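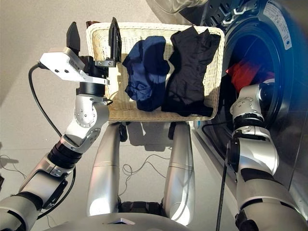
Laundry task, head cam. Right arm in the drum at the red one, navy and black in the basket.

Saturday, Clomwood bench notes

Started late, Meinrad had the key. Recalibrated both wrists before anything else, left was drifting again after warmup. Domenica on the leader arms all morning, me on the logger, Panagiotis took over after lunch.

Count for the laundry set is now 163 good episodes. Threw out 3 from today - two where the operator paused so long the policy will just learn to sit there, one where the right-hand stream dropped and the timestamps went backwards. Kept the raw files in the reject folder, dont delete, Notburga wants to look at the timestamp thing.

Notes for whoever teleops next:
- left gripper open and near the basket rim while the right goes in the drum. If you park it somewhere different every time the model gets confused about what the left arm is for
- red garment goes deep sometimes. Go in slow, wrist straight, then close. Dont fish around
- failed grasp and retry is FINE, keep recording. We have too few recoveries
- watch the cable loop on the left arm, it swings wide when the elbow comes up
- say the label out loud before you start so the logger can type it

Argument with Leandro about garment order. He wants it fixed, dark things last, so the first checkpoint has an easy life. I say shuffle. Compromise: up to 2 fixed-order blocks per session, everything else shuffled, tag them in the metadata. He'll write the tag into the Prultoletti script, until then put FIXED in the comment feild.

Light is the other problem. Strong sun from the left side and the basket rim goes nearly white, dark clothes on the other side are one blob. Tried locking exposure, better on the rim, worse inside the drum. Leaving it on auto for now. Want a block with the blinds down before we train, otherwise it only knows mornings.

To do
- second basket, different color
- tape down loose wires on floor
- ask Notburga re: disk, Clundura is nearly full
- rerun the 2 episodes Panagiotis flagged, left finger calibration looks off in both

Stopped at 5:40. Arms homed, drum emptied, batteries on charge.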